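Zanar sorting bin set: review after one term

Our student robotics club bought the Zanar bins in September for the crayon sorting project. We needed containers that two arms could reach into without the walls getting in the way, and we had been making do with food tubs. The set cost 2,350 in club credit from Geltano, our usual supplier, and arrived in 2 parcels.

The plastic is light and fairly stiff. It flexes a little if a finger presses on the rim, then goes back. We run the task on a table with a blue-grey top, and the strong colours stand out well against it.

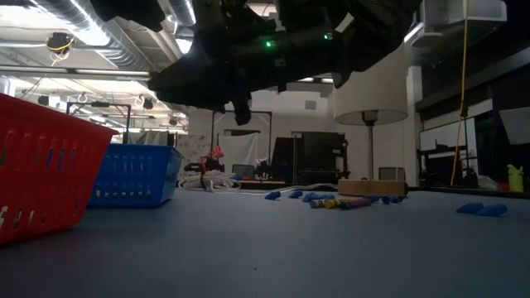
*Red and blue at the left of the table, with small blue pieces and crayons still to sort.*

The slots in the sides caused some trouble at first. Our colour detection, written in Rillix, took whatever showed through the holes as separate objects. Raising the minimum blob size fixed most of that. The lamp made it worse at some angles, so check your lighting before you blame the code.

Weight is the main complaint. An empty bin slides when the gripper catches the edge, and after a long run the layout has drifted. We tried Shokri putty under the corners, which held for seven sessions before it needed replacing.

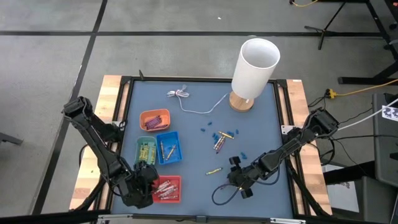
*Four bins in use: orange, green, blue and red. Purple crayons are in the orange one.*

The green bin is translucent, and our detector finds its outline less reliably than the others. I would swap it for a solid one if Zanar sold them singly.

They wash easily and the colours haven't faded. For a club doing pick and place work they are good enough, provided you fix them down. Allow two people for the first set-up, one to move the bins and one to watch the detector output.

Four out of five.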